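Review: Getaris 2, an imitation learning toolkit for two-arm tabletop work
Reviewed by Wing-yan Cheung
Software version tested: 2.4

Getaris is a training and replay package for pairs of small arms with parallel or angular grippers. It takes synchronized joint positions and video from teleoperated demonstrations, trains a chunked action policy, and runs that policy on the same hardware. Version 1 treated all camera streams alike. Version 2 adds what its lead developer, Hannelore Rathjen, calls view gating: a small network weighs each wrist view and the fixed view separately at every control step, so that a view blocked by a gripper contributes less to the predicted action.

The claim under review is that gating improves grasping of small objects placed close to a larger one. We tested it on toy fruit and a red dish with a scalloped rim, using two arms on a shared rail.
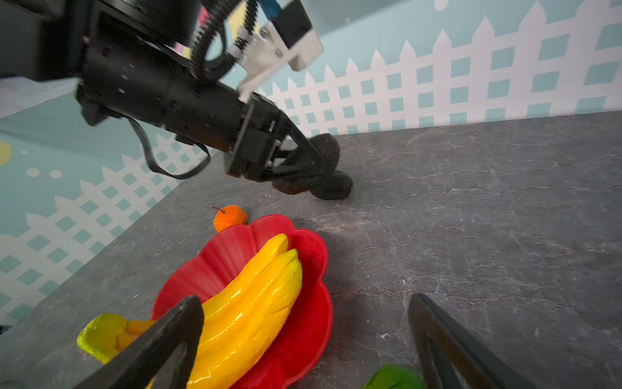

Vol. 11, No. 2, p. 95

Wrist views are where the method earns or loses its keep. With the bananas lying between the open fingers, a large part of the useful image is covered by the gripper itself, and the orange behind the rim is small by comparison. The version 1 policy tended to close early in this arrangement. Version 2 waited for a better approach angle in most trials and corrected sideways before closing.

Installation took one afternoon. The package expects a fixed camera index for each stream and fails without a useful message if two are swapped. Calibration is handled by a separate script, which writes its output to the working directory and overwrites any earlier file of the same name. Keep copies.

Training used 222 demonstrations recorded by two operators. Each policy was trained from scratch for the default schedule, with the same random seeds and the same held-out layouts. We then ran 2,400 grasp attempts, split evenly between the gated and ungated policies. A grasp counted as a success if the object left the surface and stayed in the jaws until the commanded release.

On isolated objects the two policies could not be told apart. On objects next to the dish the gated policy was better, and the gap held for both operators' data when they were trained separately. With the fixed camera removed, the advantage disappeared. The documentation does not mention this dependence, and it should.
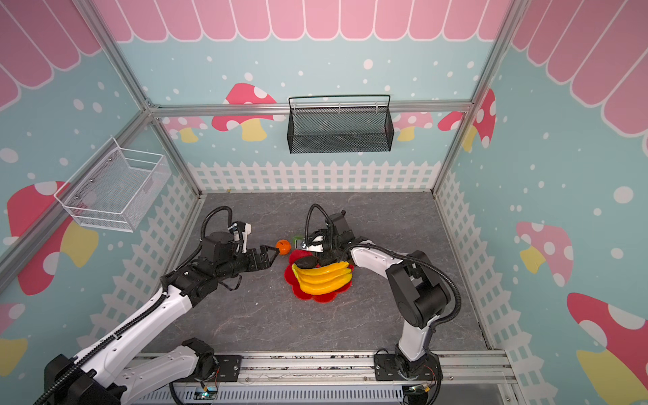
Gating weights can be logged during a run, and the log is the most useful part of the release. Plotted against time, they show the fixed view rising as a gripper comes down on its target and falling again after the lift. The effect is strongest when both arms work near the dish. With the left jaws closed on the orange and the right gripper hovering just above and behind the red dish, an overhead or side view carries information that neither wrist can supply alone. Patterned walls such as the mushrooms and picket fence did not produce visible spikes in the weights, although we did not test a plain background for comparison.

Inference speed was adequate on a desktop GPU. Logging at full rate slowed the control loop enough to alter the motion, so weights should be recorded at a reduced rate. The plotting tool reads only the native log format.

Two points limit the result. All layouts used rigid toy objects, and the gating network has no memory, so a view that is blocked for one step can recover its full weight at the next. In a few trials this produced a small oscillation above the target. Zosthorpe, the older package we keep for comparison, smooths its camera weights over a short window and did not oscillate, but it was slower to react when an object was moved by hand.

Getaris 2 is recommended for groups that already have a fixed camera and at least one wrist camera per arm. Users with wrist cameras only have little reason to move from version 1. The calibration script needs repair before the package is given to students.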